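# Why do trays have edges? (and other tray stuff)

Quick one today, because the bell goes in a bit and Lavanya wants the glue back.

Get a tray. Any tray. Look at the outside of it. See how the side goes up a little bit all the way round? That's called the rim. It's small, but it does a big job.

Now think of a plate with a pea on it. Tip it. Pea goes on the floor. Now think of a tray with a rim. Tip it (just a tiny bit!!). Pea rolls, pea bumps the rim, pea stops. That's it. That's the whole trick.

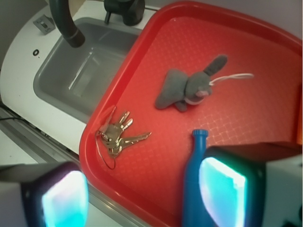
*Keys, a soft gray toy and a blue bottle, all on one red tray.*

OK so which things slide and which things stay? Try to guess before you read on.

**A soft toy.** Stays pretty well. Fluffy stuff grabs on to things. Lots of tiny hairs, all rubbing.

**Keys.** Hmm. Metal is smooth, so it can slide. But keys are flat too, and they get tangled up on the ring, so they mostly just sit there in a heap.

**A bottle.** Depends! Standing up, it can fall over. Lying down, it can roll. Round things roll one way and not the other. Push a bottle from the side and off it goes. Push it on the end and it only slides. Try it with a empty one, lid on.

The rubbing has a name. It's **friction** (say it: FRIK-shun). More friction, less sliding. You've got it on the bottom of your sneakers. Socks on a shiny floor, hardly any.

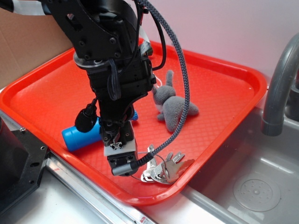
Bumps help with friction too. Run your finger over a tray from the school cafeteria. Some are smooth, but lots have a pattern pressed into the bottom, little criss-cross lines or diamonds. Cups and bowls have something to grip on. A wet cup on a smooth tray can skate about like its on ice.

Arvo asked if the bumps make it harder to wash. Good question. A bit, yes! Crumbs get in the lines. Use a brush.

## Where should a tray go?

Somewhere flat. A counter is good. A table is good. If part of the tray hangs over a sink or over the edge of something, the heavy things should go over the part that's held up. Put all the heavy things on the hanging part and it might tip.

Try this at home with a ruler and an eraser:

1. Put the ruler on the table with a bit sticking out.
2. Eraser on the sticking-out end.
3. Push the ruler out slowly. Slooowly.
4. Flip! Where was it when it went?

Now do it again with the eraser on the other end. You can push it out lots further.

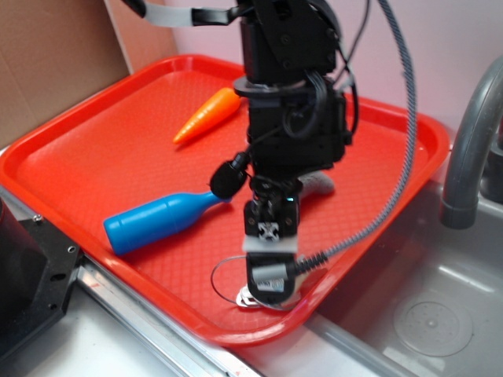

Carrots are fun to test, by the way. A real one or a toy one. Fat at one end, pointy at the other. Roll it and it doesn't go straight, it goes round in a curve! The fat end has further to travel than the pointy end, so it swings round. Ice cream cones do the same thing (empty ones please).

## Your turn

You need: 1 tray, 4 small things from around the house, and a grown-up who says yes. No glass.

- Put everything in the middle.
- Lift one side of the tray a little.
- What moved first? Write it down.
- Lift a bit more. What's next?
- Put a damp cloth under the things and go again.

Hortensia's group got to the end of this and their sponge still hadn't moved. Can you beat the sponge?

Bring your lists in and we'll stick them up by the door. Names on the back this time please, we had 2 with no names and they both said "spoon".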